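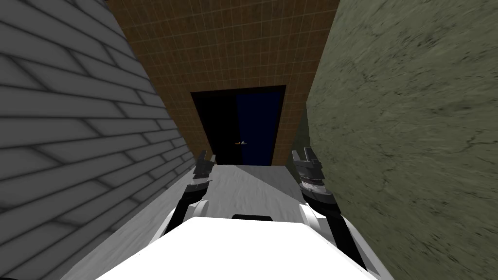

How many simulated episodes must be recorded before the policy can be evaluated?
A minimum of 294 valid episodes is required for each task. The recommended set is 400, which allows for those rejected at the review stage.

4.2 Recording a Task Set in Simulation

This section applies to the Celtemby method as configured for the Buvositz two-arm model. Operators should complete Section 4.1 (Licence and Workspace) before proceeding.

1. Open the Clarnodum console and load the task file.
2. Set the randomisation seed. Wall, floor and door finishes are drawn anew for each seed.
3. Confirm that both grippers report open and that the forward view is rendering.
4. Select the wrist view and check the colour balance against the reference panel.
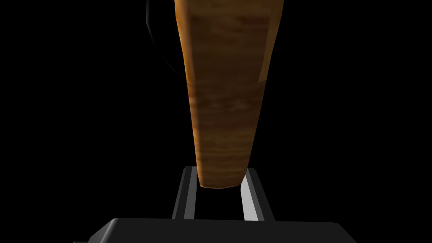 Figure 4-3. Wrist view with the wooden object above the open fingers.

5. Start the episode. Guide the gripper to the object and close the fingers at low speed.
6. End the episode and assign a result code. Episodes without a code are not included in the analysis.
7. Repeat from step 2 until the set is complete.

NOTE: The wrist view is rendered without a background in this configuration. Background rendering may be enabled under Display, but doing so lengthens each episode and invalidates comparison with the baseline.

CAUTION: Do not change the finger friction value partway through a set. In the Yazıcı trials, 14 episodes were withdrawn on this account and the remaining results had to be re-analysed.

Enquiries regarding the method should be directed to Kadir Sarıgül. Result codes are listed in Appendix 8.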